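Skiltance Fund Letters, data card

Version of Aug 26, 2020

Skiltance is a collection of shareholder letters and quarterly commentaries written by managers of small and mid-sized investment funds. It holds 3239 letters. Of these, 2107 have been labeled by hand and the rest are supplied as plain text only.

The letters were gathered by Ermanno Sanna and Tatiana Ondrejka from print archives and from managers who agreed to share their back files. Scanned letters were run through the Howlader text tool and then corrected against the page. Tables of holdings were dropped, as the column order could not be recovered in most of the older scans.

Fields

letter_id: a number, unique within the collection
fund_type: stock, bond, balanced or other
period: the quarter or year the letter covers
body: the full text, with page headers removed
tone: positive, neutral, negative or blank
fees_mentioned: yes, no or blank

Blank means the letter was not labeled. It does not mean the labeler was unsure. Unsure cases were settled by a second reader and carry a normal label.

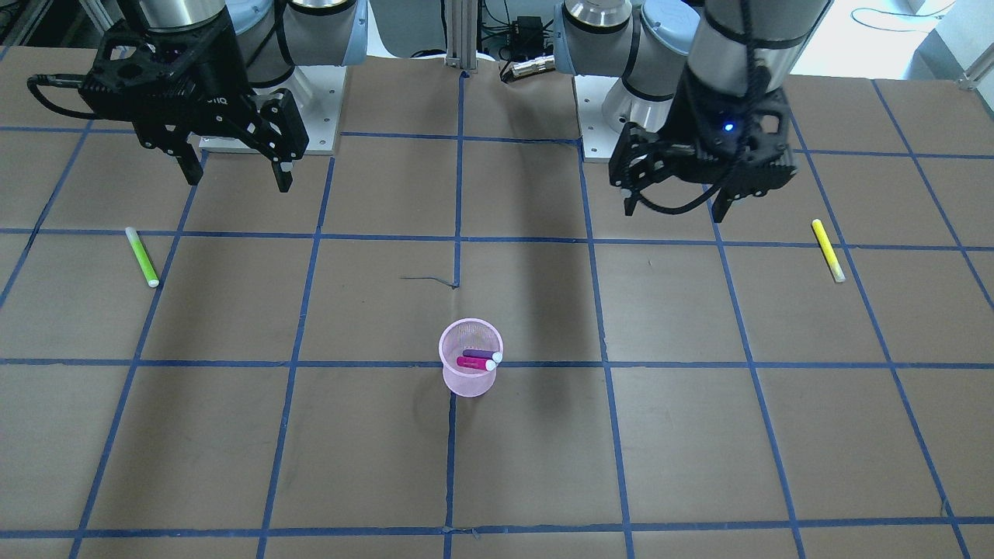

Tone was judged on the manager's view of the coming period. A letter that reports a loss but expects better results is marked positive. Earlier releases judged tone on the whole letter, so labels from before April should not be mixed with these.

The test split has 500 letters, all from the labeled part. Letters from the same manager never appear in both training and test. There are 6 letters with no period given. They are kept in training, and any work that sorts by date should skip them.

Known problems

Bond funds are thin compared with stock funds. Many managers reuse whole paragraphs from one quarter to the next, and we did not remove the repeats. Footnotes sometimes land in the middle of a sentence. Fund names were replaced with codes, but a reader who knows the field could probably guess a few of them.

The labels should not be used to rate managers or to choose investments. No performance figures are included and none can be worked out from the text.

Files

letters.csv
labels.csv
split.txt
changes.txt

Corrections go to Tatiana Ondrejka. Please give the letter_id and quote the line.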